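ok couch reupholstery thread bc people keep asking me what it costs

got three quotes. Vanhove wanted 500 just for labor, fabric extra. Sistarley was cheaper but booked til December

tufting is what kills you. every dimple is hand tied and they charge by the button

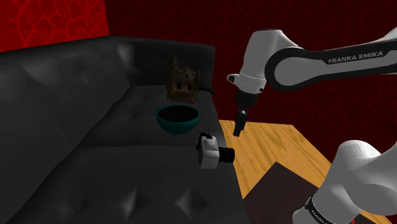
dark gray tufted, red walls. the look im after

fabric: you need roughly 13 yards for a big one. buy extra, tufting eats it

went with Oltov in teh end. deposit was 100, pickup friday, will update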